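Todero Folding Table, White

I've sold a lot of tables out of this shop, and the Todero is the one I keep putting in my own house. Sistach makes it, and I started stocking it back in October after my old craft table finally gave up. It's plain and it wipes clean with a damp rag — that was all I wanted!

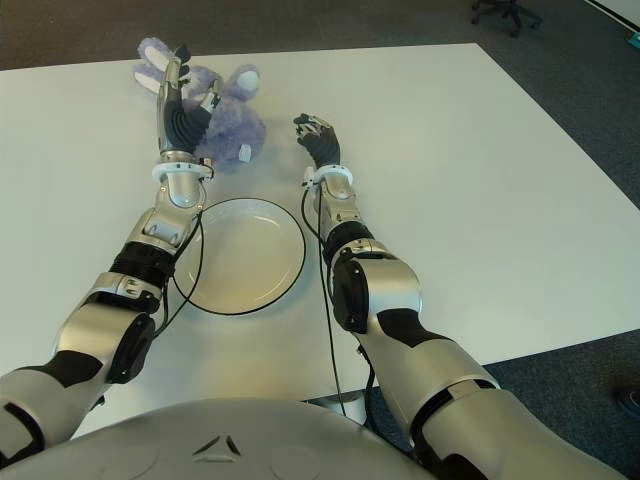 Macedo wrote in to ask whether the top stains if you leave coffee on it overnight. Mine didn't, but I did have to scrub a bit at a ring of beet juice (my own fault, don't ask).

The legs lock with a push button and you can set it up alone in 2 minutes. I'd still grab a second person for stairs, it's an awkward thing to carry.

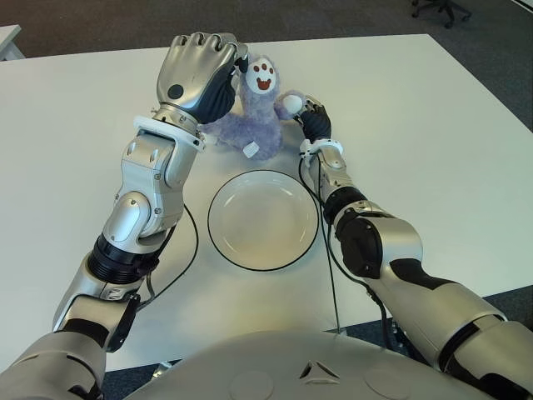

Shipping is flat rate to the lower states, and I pack every one with foam corners myself. If a corner shows up dinged, send me a note within 93 days and I'll swap the top.

Please don't use bleach on it. Dish soap does the job.
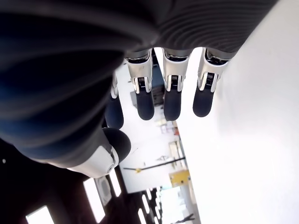

Nidska Home Goods
Owner and table tester

I get asked a lot about the feet. They're rubber, they don't mark wood floors, and a spare set of four comes in the box. Keep them somewhere you'll remember — I've lost mine twice. 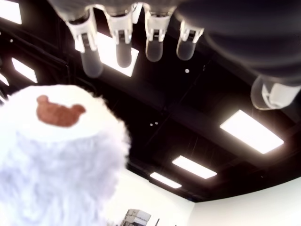
Extra tops are sold separately and fit any Todero base, old or new. The matching bench is out of stock until spring, but I can put you on the list.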